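Open day at Stendar: bins, blocks and a very good scone

Posted Jun 5, 2024

I'd been meaning to get to the Stendar open day for years and kept missing it, so this time I put it in the calendar in capital letters and took the early train. Stendar, if you haven't come across it, takes in old building blocks and play pieces from kindergartens and schools, sorts them, cleans them and sends them out again as sets. It's in the old Zelarura building, down the side street past the tyre place, and the door is on the carpark side. I walked around the whole block before I worked that out.

Entry was a gold coin and a name sticker. Dionysis Tsolakis took our group through, and he is a man who loves a tray. We hadn't got past the coat hooks before he was showing us the difference between a tray you can sort in and a tray you can only store in (it comes down to the height of the sides, and whether your knuckles hit them). I was delighted. There were 7 of us, including a primary teacher who took more notes than I did.

First stop was intake, which is a long bench and a lot of mixed boxes. Everything arrives together: blocks, beads, train track, the odd sock. The boxes get tipped out onto an old bedsheet so nothing rolls away, and the things that aren't toys come out straight away. After that it's a first rough sort by kind, and only later by colour. I would have done it the other way around and said so, and Dionysis laughed and handed me a box to try it with. Colour first is hopeless! You end up with a beautiful pile of red and no idea what any of it belongs to.

Washing was next door, warm and steamy and smelling of lemon. They use mesh bags, the sort you'd put good stockings in, and racks that were once bread racks from a bakery called Flodura, with the name still stencilled on the ends. Translucent pieces are washed separately from the solid ones. They show every scratch and water spot, so they get a second rinse and are laid out on towels with space between them. Kristýna Polák runs this room and has strong feelings about towels — flat weave only, no fluff. I've since changed mine at home for drying glasses and she is completely right.

Then upstairs to the sorting tables, which was the bit I'd come for. Pale timber tops, plenty of light from the north windows, and grey metal bins instead of the plastic tubs I'd pictured. I asked about the bins. A plastic tub skates about when you reach into it, apparently, and a metal one stays put. They also make the most wonderful racket when a handful of blocks goes in. The teacher and I both had several goes at this under the heading of research.

Green was the colour of the day. I hadn't thought about how many greens there are until I had a heap of them in front of me: bottle green, lime, that flat playschool green, and the see-through ones that look like cough lollies. The trick Kristýna taught us is to look at the edges. A clear piece often seems pale across the middle and much stronger along its edge, and that's where you can match it to its mates. Rounded pieces you match by rolling them against each other under a fingertip. You feel a mismatch before you see it. I got quicker over the morning, though the teacher left me for dead.

Finished sets go into calico bags with a card listing what's inside, and the small ones sell for $40 in the front room. I bought one for my nephew and one, fine, for me. There's a shelf of odd pieces by the till where you can fill a paper cup for $3, and I spent far too long at it looking for arches.

Morning tea was from Osagie, the café on the corner, who had brought over scones and a big pot of proper tea. Date scones, still warm. I had two and regret nothing.

A few practical bits if you're thinking of going. The next open day is in July and groups go through on the hour, so get there a little before. The stairs to the sorting room are steep, but there's a goods lift at the back and they're happy to run you up in it if you ask at the desk. Wear something with sleeves you can push up. Kids are welcome everywhere except washing. If you have blocks to donate, bring them in a bag you don't need back, and please take the batteries out of anything that sings.

I've put my name down for a sorting morning, and Dionysis says I can have reds. Edges first, then, and a cushion for the stool. My nephew has already asked whether the green ones are for sharing.

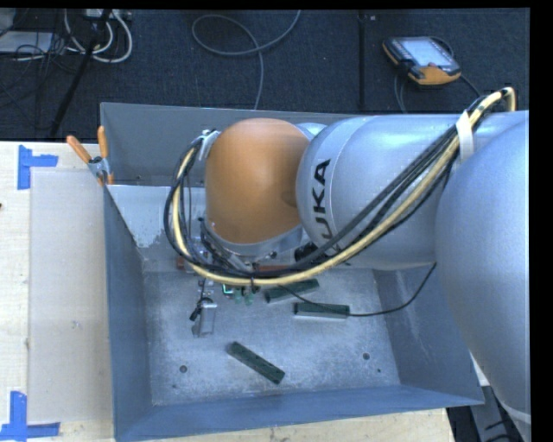
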